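Home | Syllabus | Handouts | Labs | Past terms | Log in

Handout 6: The Grip Fault That Didn't Look Like a Fault

Notes for the second half of the manipulation module. I've typed these up from what I said in class plus the bits I forgot to say, so they ramble a little. Bring them to the lab, please!

So, last time we did hard faults. Motor overheats, encoder drops out, the arm stops and a code comes up. Those are annoying but they're easy to teach, as you look up the code and off you go. Today is about the other sort, where the log is clean and the work is bad.

The case is from Grendau, the kitchen-handling project I helped with one August. The job was dull on purpose: pick up vegetables, move them, let go. We had 950 picks in the log for the leafy greens, and the controller had marked 887 of them as good. I was thrilled. I put it on a slide and everything.

Then Mechthild Ruchti sat down with the wrist video and checked the picks by eye, and she started finding ones marked good where the jaws had closed on a leaf and the rest of the plant stayed where it was. She found 283 of those. I took the slide out.

What went wrong

Our "have I got something?" test looked at one thing, the gap between the jaws after closing. If they stopped short of fully shut, the software said there was an object in there. That's fine for a potato. A folded leaf is thick enough to stop the jaws short too, so a pinch of leaf and a whole head gave us nearly the same number.

Pirmin Egger had warned us about this in the planning stage, and I have the email where I told him it would be OK. (It's a polite email. I still don't enjoy reading it.)

It got worse down the line. The arm would lift, the leaf would tear or slide out, and the next step ran anyway, as the grip flag was only read once. With greens that means a mess. On the Manstead cell the same code was going to be used for jars, and a jar let go at shoulder height is a safety matter. Kojo Alhassan put a hold on that release the same afternoon, which I thought was over the top for about an hour and have agreed with ever since.

What to look at in the video

Forget the top of the plant. It's big and green and your eye goes straight to it, and it tells you very little about the hold. Look low, at where the jaws meet the base, and check what is between them. Watch for stray leaves nearby as well, they fooled our detector more than once.
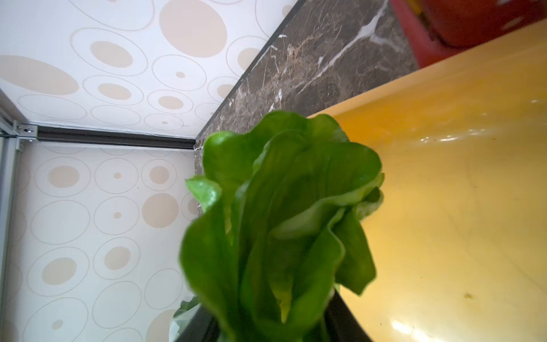
Fig. 6.1. Wrist view, leafy green between the jaws. Grip is judged at the bottom of the view.

One still won't settle it, by the way. You want the moments before and after too, and the weight reading if your arm has one.

What we changed

Jaw gap stayed in, but it can't pass a pick by itself any more. We added a load check after a short lift, then a second grip check before the arm travels. If either fails, the arm goes back down slowly and opens low. Cycle time went up and there was grumbling.

For the lab

Work in pairs. Take the log file, pick any 20 greens marked good, and label them yourselves from the video before you look at the load column. Write down where you and your partner disagree. I care more about that list than about your final score.

Keep your hands out of the cell while the arm is holding anything, including when the screen says it isn't holding anything. That flag is the very thing we're studying.

Comments (3)

Balthasar Strebel: Is the load check done with the arm still or moving? My readings jump all over the place.

Burgi Imhof: Still! Wait for it to settle after the lift. We had the same trouble until we put a pause in.

Balthasar Strebel: Thanks, the pause helped. Two of ours are still odd, will bring them to the lab.

Course notes, for enrolled students. Questions to the lab desk. | Copyright | Back to top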